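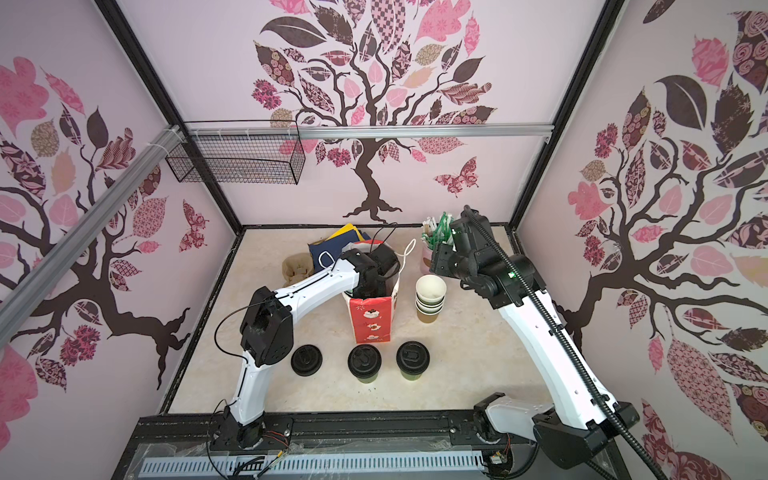 Fig. 4. Red paper gift bag and table, tree-print panels behind.

4. Laying out the Sukex children's trail

This section covers placing the markers and base station for a family walk or holiday club. Read section 3 (Charging) first. One adult should walk the full route before any child is sent round it.

4.1 Parts needed

Marker posts, numbered, 12
Base station with carry strap
Wrist tags, one per child
Measuring cord, 50 m
Route card and pencil
Rubber mallet (not supplied)

4.2 Choosing the ground

The standard trail is a loop of 300 m. Short grass, woodland paths and park edges are all suitable. The loop may be made shorter for children under six, but the markers must stay at least 10 paces apart or the wrist tags may log two at once.

Do not lay the trail across a road, a cycle path or a stream. In public parks and nature reserves, ask the landowner before pushing posts into the ground. Where posts are not allowed, use the hanging loops described in section 6.

4.3 Placing the markers

1. Put the base station at the point where children will start and finish. Leave it switched off.
2. Fix the free end of the measuring cord to the ring on the base station and walk out to the full length of the cord.
3. Push marker 1 into the ground until the green band is level with the soil. Use the mallet on hard ground. Strike the cap only, never the reader plate.
4. Turn the marker so that the reader plate faces the path.
5. Write a short note of the spot on the route card (for example, "left of the oak stump").
6. Place the remaining markers in number order. Unhook the cord and carry it with you to check distances.
7. Walk from the last marker back to the base station. If the station is hidden from the last marker, move one or the other.

Note: Markers may be set behind trees or under hedges, but the reader plate must be reachable by a child standing on the path side.

CAUTION: Check each spot for nettles, brambles, wasp nests and broken glass. Do not place a marker within reach of open water.

4.4 Starting the base station

1. Hold the power button until the lamp turns amber.
2. Touch each wrist tag to the station in turn. The station beeps once for each tag it accepts.
3. Press START. The lamp turns green.
4. Carry one tag round the whole loop and touch it to every marker.
5. Touch the same tag to the station. A long tone means that all markers have been read. Three short tones mean that one or more were missed – see 4.6.
6. Press CLEAR to remove the test run.

The station holds 1,000 readings. When the memory is full the lamp flashes red and new readings are not kept. Transfer the readings with the Plukis lead, or press CLEAR and hold.

4.5 Wrist tags

Fasten the tag so that one adult finger fits under the strap. Tags are splashproof but must not be worn for swimming or paddling. The tag does not show where a child is. It is no substitute for an adult on the route.

4.6 If a marker is missed

Wipe mud from the reader plate with a damp cloth and try again.
Check that the plate faces outwards.
Move the marker away from wire fencing or metal gates.
Swap the cell (type and fitting in section 3).
If the marker still does not respond, take it out of the trail and set the route switch on the station to SHORT.

4.7 Packing away

Collect the markers in reverse order and tick each one off on the route card. Brush off soil before the posts go into the Tapia bag. Dry the measuring cord before winding it – a cord stored wet will stiffen.

Prirner set-up guide, revised 2025-06-22. Text: Graciela Palma.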